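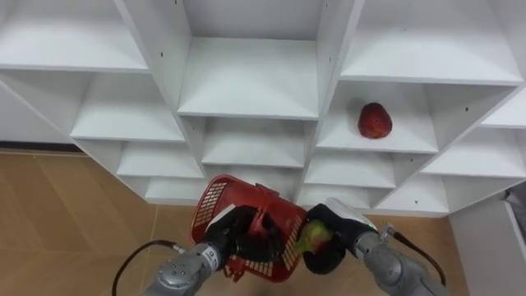 gromadus
Has anyone bought the Zolstead cork bins? The listing says they keep onions fresh for up to 9 weeks, and I don't believe it. I have a white cubby shelf with plenty of empty squares, so space isn't the problem. I just can't see how cork beats a paper bag.

clasgate44
Bought 2 in July. Onions sprouted in three weeks, same as always.

Frandsen
Mine did better than that. Where do you keep them? Next to potatoes is asking for trouble.

clasgate44
No potatoes in the house. It's a box with a lid - that's all it is.

Frandsen
Disagree, the lid is vented. Garlic lasted me all winter.

gromadus
Garlic does that in a bowl on my counter. Sticking with paper bags for now.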